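Does a Robot Learn Like You Do?

People love to say that robots learn "just like kids." I don't buy it, and you shouldn't either until you've seen what the learning looks like.

Say you want a robot arm to help take old computers apart. You can't hand it a book. It needs examples. An example is a record of one try: where the arm moved, when its fingers opened or closed, and what its cameras saw along the way. One camera might ride on the wrist. Another might stay put and watch the whole table.

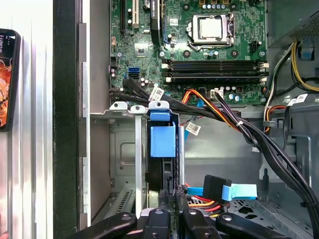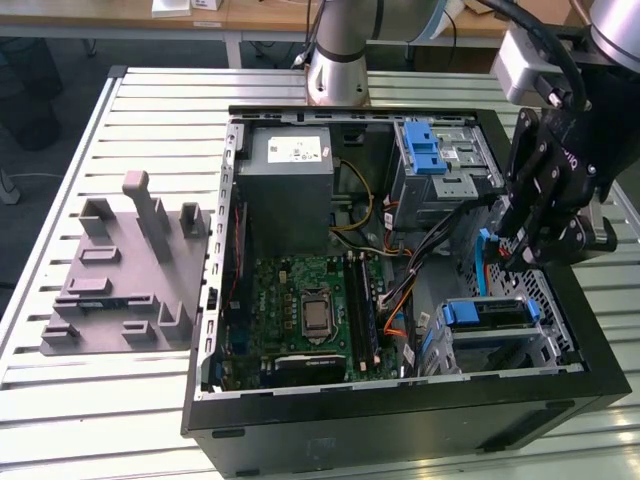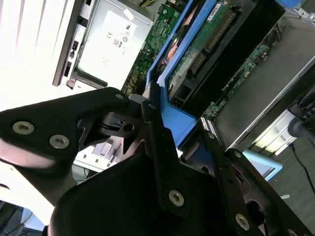

Nest Morgan collects examples for a project called Tistik. Her team has a goal of 99 tries for one small job. Would you need 99 tries to learn to pull out a plug? Probably not. And you wouldn't get confused if somebody swapped the blue cable for a black one. A robot might.

Bad examples are a problem too. If a person steers the arm in a clumsy way, the robot can learn to be clumsy. Out of the first 81 tries, Nest kept 48. The rest went into a folder she calls Firkham, after a town where she once got very lost.

So when a video says a robot "taught itself," ask some nosy questions. How many examples did it get? Who made them? Did anyone test it on a computer it had never seen before? Did they show you the tries that went wrong?

Nest's robot hasn't had its big test yet. She hopes to run it in December, and I've asked to see all of the tries, even the boring ones.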